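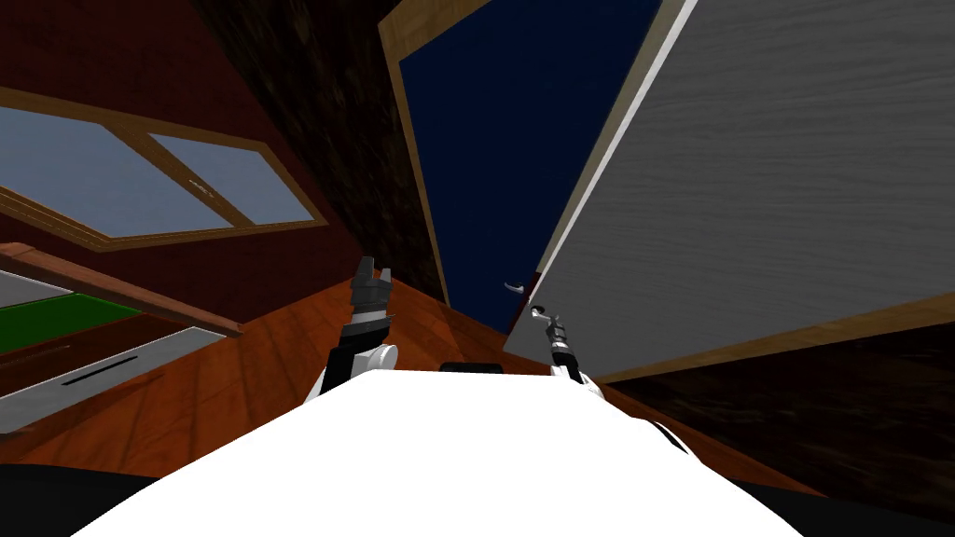 Brarine Song Archive
Second progress report to the Pirnerix Fund
Prepared by Vasiliki Giannakopoulos

Dear friends at the Fund,

Thank you for your patience while I got these pages together. I had meant to send them in July, but the last batch of transfers came back from Stojanović later than we had hoped, and I wanted to be able to tell you how they sounded before I wrote a word. I am very happy to say they sound good. One or two of them sound wonderful, and I have played the wedding song from the upper end of the valley so many times now that I catch myself humming it at the sink.

As you will remember from the first report, the Zavenska collection came to us as 144 tapes, mostly in shoe boxes, with labels that ran from beautifully complete to a single word in pencil. Your grant was to cover the cleaning and transfer of all of them, the transcription of the songs and the talk between the songs, and a printed songbook for the families who gave the recordings in the first place. I will take these in turn, although they have a way of running into each other.

Transfers

All but 3 of the tapes have now been transferred and checked. The remaining ones have mold along the edge, and Stojanović would like to clean them slowly by hand before putting them anywhere near a playback head. I said yes to this without hesitating. It will cost a little more than the standard rate, but there was money left in the shipping line (we drove the boxes over ourselves, in two trips) and I would like your permission to move it across. The form is attached.

We did have one disappointment. A tape marked as harvest songs turned out, on playback, to hold a radio program about beekeeping, recorded over whatever had been there before. You can hear a few seconds of a woman singing right at the end, after the beekeeping stops, and then the tape runs out. We have kept those seconds as their own file and given them a catalog entry like everything else.

Transcription

Transcription has been slower than the plan allowed for, and I think it is fair to say the plan was mine and it was too cheerful. The songs themselves go quickly. The talk is what takes the time — people speak over each other, a door bangs, somebody comes in with news of a sick cow, and in the middle of all this a grandmother explains which verse is sung to the bride's mother and which one must never be. We could have left the talk out. I am so glad we did not, and I hope that when you read the samples you will agree with me.

We have 1,091 typed pages so far. Each page has been read against the tape a second time by a different listener, and where the two listeners could not agree on a word we have left both versions standing with a mark in the margin. The older dialect words go into a separate list. My mother's cousins have been a great help with that list, mostly by telephone and mostly after nine at night, when the rates used to be cheaper and the habit has stuck.

On a Saturday in spring we held an open listening afternoon in the school hall. We played a dozen songs, served coffee, and asked people to tell us who they thought was singing. Several voices that had been down in the catalog as unknown now have names. There was a friendly disagreement about one of them between two sisters, each sure it was a different aunt, and the entry now reads "one of the aunts, see note."

The songbook

The draft of the songbook went out to our readers last month, with the melody lines set above the words and a short note on where each song was sung. I had arranged the songs by village.
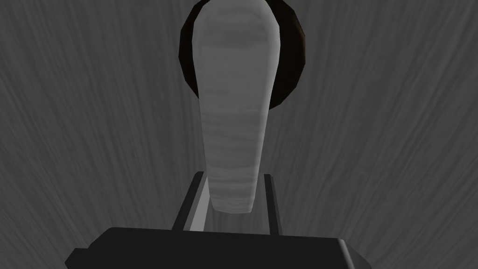

Mirsad Vlachou wrote back that arranging them by village was tidy on paper but would puzzle the families, who think of the songs by occasion and will look for the lullabies together and the wedding songs together wherever they come from. He would also like the verses printed in full each time, with no "repeat as above," so that a person can sing from the page without hunting around.

I took a weekend to be stubborn about it and then moved everything. The book now goes from cradle songs to work songs to weddings to laments, with an index by village at the back for people like me. Printing the verses in full adds more than 2 signatures to the book, and the printer has sent a new quote, which you will find behind the budget sheet.

What comes next

Before the next report we expect to have the last tapes back, to finish the dialect list, and to send the book to press. We also need to settle the question of access. Most families are content for their recordings to be heard by anyone. A few have asked that the laments be played only on request, and I would like to honor this in writing before the catalog goes online. A draft of the wording is enclosed, and I would be grateful for any comments you have on it, particularly on the second paragraph, which I have rewritten so often that I can no longer tell whether it makes sense.

With warm thanks from all of us,
Vasiliki

Enclosures: budget sheet and printer's quote, request to move funds, sample transcripts, draft access wording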